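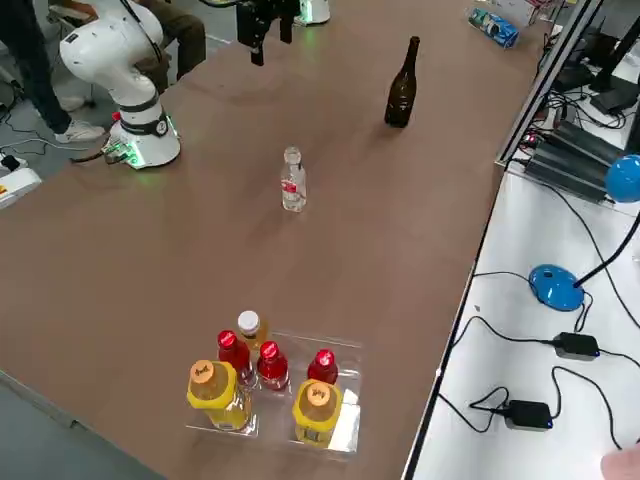

Scoring the second half of the season

I have kept the book for the Nistow second team since the spring, and August is when the gaps in my method start to show. These are notes on what I changed after the away match at Zostville, mostly so that I can find them again next year.

We play slow-pitch softball in a league with eight clubs. The league asks for a line score and the names of both pitchers, sent in by 11 on the evening of the match. Anything past that is up to the club. I record every plate appearance, the count at which it ended, where the ball went and who handled it. Last season that came to 172 plate appearances for the top two in our order, and I could not use half of them, as I had written the location of each hit in three different ways.

Location codes

The old sheet had a small diamond in each box and I drew a line on it. Drawn lines are quick but they cannot be sorted. From Zostville onwards I have used the fielding position number followed by a letter: S for short, D for deep, L for towards the line, and G for the gap to the right of that fielder as seen from the plate. A ball dropped in front of the left fielder is 7S. A ball between left and left centre is 7G. I tried adding a second letter for ground ball or fly ball and gave it up after two innings - it doubled the writing and I fell behind.

Errors and fielder's choices

This is where my book and the other side's book disagree most. At Zostville we were one hit apart at the end of the fourth. Their scorer, Fotis Kalogeropoulos, had given a hit on a ball that our shortstop stopped, looked at second with, and then threw late to first. I had it as a fielder's choice. We read the rule together between innings and I changed mine. There was no runner retired and no attempt to retire one; looking is not a play. I went back through the earlier matches and found 2 more of the same kind, both against Lekmont, and corrected those as well. Dimitriou gains a hit from this and has already asked what it does to her average. It moves it by almost nothing.

Substitutions

Re-entry is allowed once per starter. I now write the inning in the margin beside the name each time a player leaves or returns, with an arrow out or in. Before this I relied on the change of ink, and that fails when one pen is all you have.

The remaining problem is the extra hitter. Our sheet has ten rows for the batting order and we bat eleven when enough people turn up, so the last one goes in the notes box and gets missed when I add up the columns. I have ruled an extra row by hand for Saturday. If it holds up I will redraw the sheet properly and send a copy to anyone in the league who wants one.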